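Spoonbill or not? And some 30 vs 33 frames confusion

Karam Nature Photo Board > Birds and Wildlife > Critique

marshlight_jo
Posted Feb 12, 2020
Got this one from the Konel side of the marsh, lying on my belly in wet reeds for most of a morning (my elbows have not forgiven me). It's a great blue heron with a frog, shot at 1/2000, and I love the eye and the water drops coming off the bill. But my brother says the background is too busy and I should have backed off and gone higher. What do you all think? I'm calling it "Breakfast at Konel."

tidepool33
Gorgeous! The eye is tack sharp and I like that low angle a lot. I'd leave the background alone. Reeds are where herons live. The title of the thread made me laugh too, did you change your mind about the bird halfway through?

marshlight_jo
Ha, yes. There was a spoonbill behind it in the first burst and I forgot to fix the title. The burst was 33 frames by the camera's counter and my card software only shows 30, so that's the other half of it. Anybody know why?

Undden
Check whether the software is stacking near duplicates. Mine did that until I switched it off in the import settings.
On the photo, I'm with your brother. There's a bright reed crossing right behind the neck and it pulls my eye every time. One step to the left would have cleaned it up.

marshlight_jo
One step to the left was a ditch!

Atieno Khaemba
I shoot herons nearly every week and I'd disagree with Undden about the reed, but I do think the crop is too tight at the front. Give the bird somewhere to look. Also, your whites are close to gone on the cheek. Pull the highlights down a little and you'll get the feather detail back.

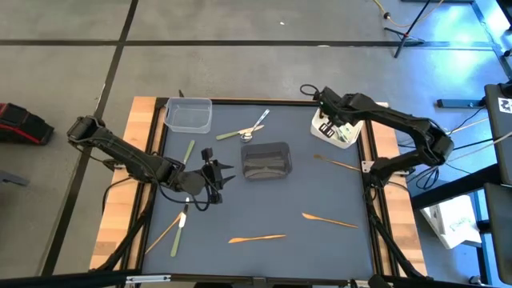
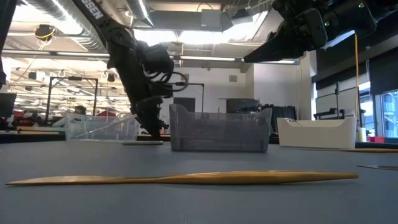

Jo, I'd also think about the light before you go back. Early sun at Konel comes in low over the water and it's lovely on the breast feathers, but it's rough on a pale bill. I hold off until it's a bit higher. For judging the bill itself I use a plain comparison: look at the long stick on the blue-gray tabletop, how the light runs along its upper edge and you still see the tan color all the way down to the point. That's what you want on a heron's bill. Yours has gone white along the top third, and I think two thirds of a stop less would have saved it.

tidepool33
Oh that's a good way to look at it. I went back to the heron and yes, the top of the bill is blown. Still a great shot though!

Undden
Two thirds is too much in my opinion. You'd have mud in the shadows under the wing on that body. I'd go one third and lift nothing.

Atieno Khaemba
Depends on the body. Mine copes fine, and I'd rather clean up a bit of noise than lose a bill. We can agree to differ.

marshlight_jo
OK, I redid it from the raw file. Looser crop, highlights down, and some color came back in the bill, but not at the very top. The reed stays, sorry Undden. And you were right about the stacking, so thank you. All 33 are there now, including three of the spoonbill's rear end.

Undden
Post the rear ends.

standalis_fan
Is the marsh path open past the second hide? I was there in September and it was under water up to my shins.

marshlight_jo
Open as far as the hide, then it's boots only. Bring something to lie on.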